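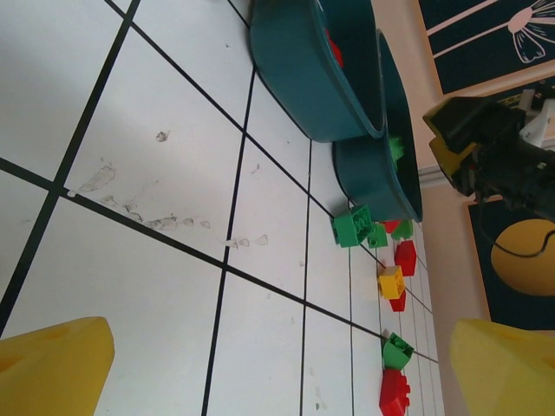 Sorting bricks by color, second bin keeps getting the wrong ones

Waraporn Ruangrit
Posted in Clubs and Classrooms

I help with the robotics club at Olton and we have a sorting project due in August. The task is toy building bricks in green, red and yellow on a white table with a black grid, and two teal bins on the far side. Greens are supposed to go in the back bin and reds in the front one. Yellow stays on the table for now because we only have the two bins.

The students trained it on 67 runs that they drove by hand. Picking up a brick is mostly fine. The trouble is at the bins. When it has a green brick it goes to the front bin first, stops over the rim, and then either drops it there or moves on to the back one. It does this maybe half the time. Red is nearly always right.

The other thing is that it leaves the bricks right next to the bins for last and then knocks them when it tries. We start with most of the bricks in a line down one side, some of them up against the back bin. The ones out in the open go first.

Things we have tried: slower playback, a brighter lamp, and 30 more runs with only green bricks. The extra runs helped a bit with picking and did nothing for the bins. We use the Nuchit software with the settings it came with. Is this a data problem or a camera problem? The students would like to know before they record another batch.

Pongsak Panyasiri

Look at where your wrist camera is when the arm makes the choice. If the bins are the same color and one overlaps the other from that side, the camera has very little to tell them apart except size and position, and from a low angle the back one is partly hidden. We had this at Diltholm with two gray trays.

What I would do, in this order:

Pull the bins apart so there is a clear gap between them, at least the width of the open gripper. Record 3 runs and play them back on the screen without the arm moving. If you can't tell from the wrist video alone which bin is which, the model can't either.

Put a strip of colored tape on the rim of each bin. Use blue or orange, something that is not a brick color.

Check whether there is already a brick in the bin at the start of each run. If the front one had a red in it and the back one had a green in most of your recordings, it may be going by the brick it sees inside and not by the bin. Then it gets confused on the runs where you started with them empty. Mix it up on purpose: empty, one wrong color, full.

For the bricks against the bin, the students probably took the easy ones first when they were driving. It copies that. Record a set where the only bricks on the table are the ones touching the bin, and have them pull the brick away from the wall of the bin before closing the fingers.

I would not record more until you have done the tape. You will have to throw out the old runs if you change the bins, or at least keep them in a separate folder.

Anatole Caron

Get a better camera. The cheap ones are bad with red and green. We switched to a Misero and had no more problems.

Silvia Brabec

I don't think it's the camera if red is nearly always right. Pongsak's point about the starting bricks is the one I would check first, it takes ten minutes and you don't have to move anything. Open the first picture from every run and write down what is in each bin.

Also wipe the table. Ours had marks on the white surface and the arm would sometimes reach for a dark one. It may not matter for you but it is quick.

If you have a second arm on the table, park it in the same place for every run. Ours was in the wrist view in half the recordings and out of it in the other half, and we lost two weeks to that. Same with the cable. Tie it back.

Waraporn Ruangrit

Thank you. I had the students go through the first pictures this afternoon and there was a green brick in the back bin in nearly all of the early runs. In the later 30 both bins were empty. So that fits.

We will tape the rims and move the bins apart, then start a new folder. Anatole, a new camera is not in the budget this term.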